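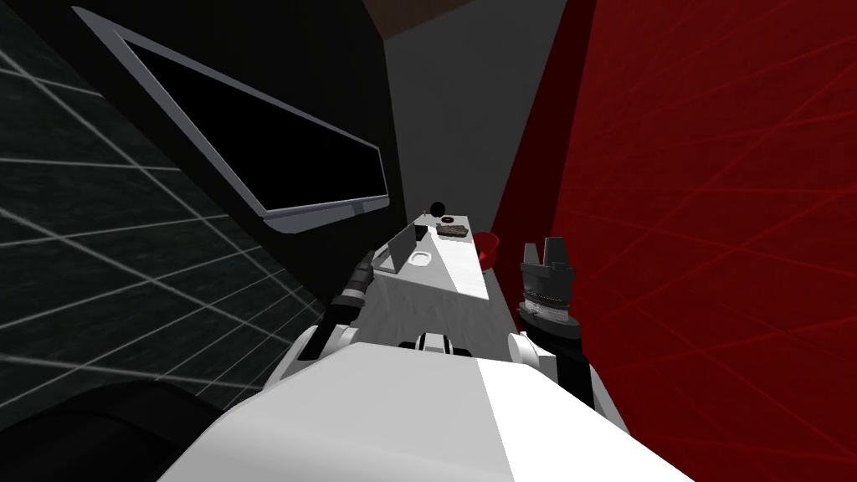
Cor Vermeulen wrote in after the last page on worktops to say that bicarbonate and vinegar had never shifted a single mark in his kitchen, and could I please stop letting people recommend it in the comments. He'd tried it on tea rings, on turmeric and on the grey line that builds up behind the tap, and all he got was a fizz and a wet cloth.

I'm with him. Mix the two and they cancel each other out, near enough. You're left with slightly salty water, and if anything comes off it's your elbow that did it. Use bicarb by itself as a paste when you want a mild scrub. Use vinegar by itself when you want to dissolve limescale, and keep it off marble, limestone and anything else that fizzes when acid touches it.

So, pale worktops, and the advice that goes round about them.

Tea and coffee rings

Washing-up liquid and warm water first. It sounds too dull to print, and that's probably why people skip it. Most rings are sitting in a film of grease, and the grease has to go before the stain will. If there's still a shadow, make a bicarb paste about as thick as toothpaste, leave it on for 8 minutes and wipe it off with a damp cloth. Try it somewhere out of the way beforehand if your surface is glossy, as even a mild scrub can dull a shine.

Actual toothpaste gets recommended a lot. Some brands are gritty and some have blue dye in them. I can't see the point when bicarb is cheaper and doesn't smell of mint.

Turmeric and curry

Wipe it up straight away and you'll have no trouble. Leave it overnight on laminate and you may have a yellow patch whatever you do. Sunlight fades it, oddly enough, so if the patch is near a window, clean it as best you can and give it a week or two before you reach for anything stronger. I've had a yellow thumbprint vanish that way in May, while I was still reading up on what to buy.

Weak bleach works on some surfaces and ruins others. Read what the maker says. And never let bleach anywhere near the vinegar, or any other acid cleaner. The gas is nasty and a small kitchen fills quickly.

Limescale behind the tap

Lay kitchen roll soaked in white vinegar over the crust and leave it for half an hour, then work round it with an old toothbrush. Rinse well. On stone worktops you'll need a cleaner made for stone, and patience. A lemon half does the same job as vinegar at several times the price, and you have to pick the pips out.

Better still, dry behind the tap at night. It takes a few seconds. I don't always do it.

Magic sponges

They do work, and it's because they're a very fine abrasive. That's fine on matt white paint on a door you don't care about. On a gloss worktop, or on glossy cupboard fronts, you are sanding it - gently, but sanding it. I was sent a Mugo sponge last year with a leaflet saying it was "kind to all surfaces". It left a dull oval on an offcut I'd been keeping for this sort of test, and I hadn't pressed hard.

Special worktop sprays

The Kemov spray smells pleasant and cleans as well as washing-up liquid. I did half the worktop with each and left them overnight, and in the morning I couldn't have told you which half was which. If you like the smell, buy it. The label also talks about a "protective layer", and I've seen no sign of one. Water didn't bead and a tea ring behaved as it always does.

Hot pans

Plenty of surfaces are sold as heatproof. Heat-resistant would be nearer the truth. Resin-based worktops can scorch or crack under a pan straight off the hob, and no tip will bring them back. Use a trivet. A folded tea towel is less good than people think, especially a damp one, as the heat goes straight through.

Sealing

Laminate doesn't need sealing, whatever the bottle says. Oiled wood does, and so do granite and marble in many cases. Drip a little water on a clean bit and wait a quarter of an hour. If the stone has gone darker underneath, it wants doing. If the water just sits there, put the bottle back in the cupboard.

Cor has also asked whether cutting the drain smell with coffee grounds is worth trying. It isn't. Grounds clump in the bend and then you have a smell and a blockage. Take the trap off, with a bucket underneath, and clean it out properly.

Last updated 30 Sep 2026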